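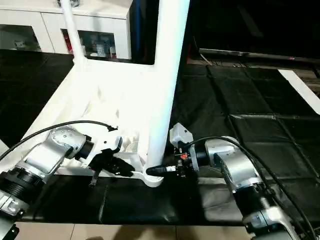

The ribbed underside of a white plastic chair.

Repairability scores should be withdrawn until they measure the right quantity. At present most of them measure access: whether a manual is published, whether spare parts are listed, how many screws stand between the owner and the failed component. These are easy to audit, and that is the main reason they were chosen. They say very little about whether a broken item will be mended.

The quantity that matters is the ratio between the full cost of a repair and the remaining value of the object. Full cost includes the part, postage, labour, and the owner's time spent working out what has failed. Diagnosis is usually the largest term and it appears in none of the scoring schemes I have read.

Imelda Sebastian ran the repair bench at Mabula for several years and kept a log of every item brought in, 2637 entries in all. I have worked through it twice. The median job needed 15 minutes of work with a tool in the hand. The time spent before that, finding the fault and identifying the correct part, was longer in most categories and far longer for anything with a circuit board. A kettle with a published manual and a high score took as long to diagnose as one without.

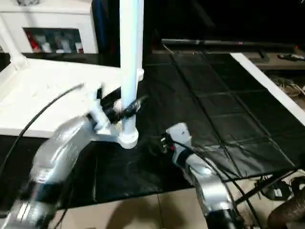 The log also shows that parts lists decay. Suppliers change a moulding or a connector and keep the same part number, so the spare that arrives does not fit. Sebastian marked these cases with a small cross in the margin, and the crosses become more frequent towards the end. A scoring scheme that checks availability on the day of launch cannot detect this. It would have to check again at fixed intervals, and manufacturers would have to pay for the checking.

Ghizlane Shehata has argued in reply that access is a necessary condition, and that a necessary condition is worth scoring. I accept the first half. The difficulty is that a single number on a label is read as a prediction, and buyers treat a high score as a promise.

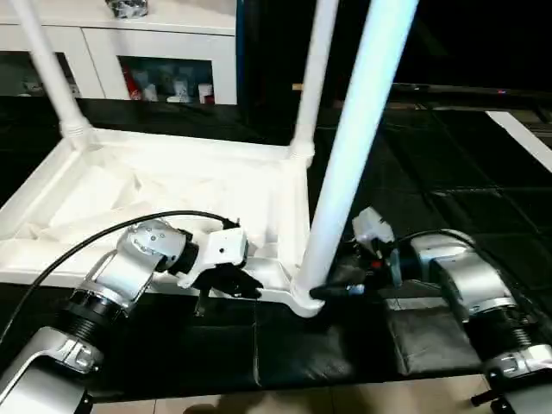 Cheap goods are where the present method fails most plainly. A low price sets a ceiling on what anyone will spend on a repair, and no quantity of documentation raises it. Moulded furniture is the clearest case. On a plastic table of the sort shown, the leg meets the frame at a ribbed collar; if a collar cracks, the price of a whole new table is the figure that every repair must beat. The score ought to state that ceiling openly, in pounds.

My proposal is modest. Publish the expected diagnosis time, tested by people who have not seen the product before. Publish the price of the three most commonly replaced parts as a share of the purchase price, and update it every February. Leave the manual and the screw count in an annex for those who want them.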